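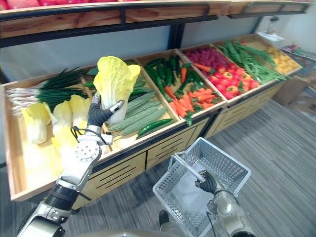 Napa cabbage for a big batch - when do you all start yours?

Kitchen Garden Board > Fall Crops

pearlbarley
Hello everyone, I've been reading along for a good while and finally have a question of my own. My sister-in-law and I want to put up one really big batch of kimchi this fall instead of the little jars we usually do, and I'd love to grow the napa for it myself. Last year I set plants out in spring and every last one of them bolted before it made anything you could call a head. The chickens were thrilled. I was less so.

We're up above Kullomdale, at around 2,000 feet, so the nights cool off early but we can still get a nasty hot week in late summer. I have a packet of Hokura left over and was going to try again. Do I start in July? Later? And do I bother with transplants or just sow them where they'll grow?

gristmill_annie
Welcome in from the cold, pearlbarley! Spring napa breaks everybody's heart at least once, so please don't take it personally. They get a chill when they're little, the days stretch out, and up goes the flower stalk. Fall is so much kinder.

I'm a bit lower down than you and I start mine in the last part of July, in paper pots on the north side of the house where it stays shady till supper. They hate having their roots fussed with, so I plant pot and all. Then a row cover the same day, and I do mean the same day, before the flea beetles get the news. One year I thought I'd get to it in the morning and by the morning they looked like doilies.

Hokura does fine for me. It's a little slow to fill in, and then one day you squeeze it and it's solid.

tomcat_hollow
Going to disagree a little with Annie, with affection. I quit doing pots years ago. Direct sow, three seeds to a spot, thin to the best one, and eat the thinnings in soup. The plants I sow in place always catch up with the transplants and they stand up better in a dry spell. I think it's the taproot.

Also I'd go later than July up there if you're getting hot weeks. We had a run of afternoons at 91 one year just as mine were starting to fold in, and I got brown edges on the inside leaves all the way through. You can't tell from the outside, either. You cut into this beautiful head and there it is.

gristmill_annie
Tomcat, you and your direct sowing! You have that nice loose bottomland. I have clay that sets up like a dinner plate, and if I sowed straight into it in summer I'd be waiting yet. But I'll grant you the brown edges. I keep the water very even once they start to head and that helps me a good deal. Some years I get a little anyway.

mossback
If it's your first fall crop, could I put in a word for not growing all of it? I don't mean to be a wet blanket. My first big batch, I had counted on my own cabbages and had the crock scrubbed and the ginger bought and the whole family coming on Saturday, and then the slugs had a better week than I did. I ended up driving to Aydoğan's, the produce place out past the feed mill, and buying what I was short. They were perfectly good cabbages! Heavy, tight, no black specks to speak of. Since then I grow what I can and buy the rest, and I sleep better.

When you pick them out at the store, go by weight. Take two of the same size, one in each hand, and buy the heavy one.

tomcat_hollow
Black specks don't hurt a thing, by the way. Pepper spot, my mother called it. I used to peel off leaf after leaf and throw them out until there was hardly any cabbage left. Now I leave it be.

gristmill_annie
I still peel the worst ones. Call me vain.

pearlbarley
Oh, this is all so helpful, thank you. I think I'll try half in pots and half sown in place and let the two of you fight it out in my garden. And I'll keep Aydoğan's in my back pocket - we go right by there on the way to the dentist.

One more while I have you. How salty do you go? My sister-in-law does it by feel and I am not a by-feel person.

mossback
I weigh the cabbage after it's trimmed, salt it well, let it sit till the thick part of a leaf bends without snapping, then rinse and drain it a good long time. After that I mix it so the whole thing comes out at 2 percent salt, as near as I can figure. I pack it into my old Wurau crock, the brown one with the chipped lid, and it goes down in the cellar.

tomcat_hollow
That's low for my taste. I like it saltier and I like it slower. But I also keep mine clear into spring, and if you have a houseful eating it you won't have that trouble.

gristmill_annie
Rinse, taste, rinse again if it makes you pucker. That's my whole method and I can see pearlbarley wincing from here. Use the scale, dear, and write it down, so next year you can fiddle with it.

(I see that was my post number 689. I need to get out to the garden more.)

pearlbarley
Scale it is! Seeds are on the windowsill and the row cover is down from the attic, only a little chewed. Will report back when something comes up.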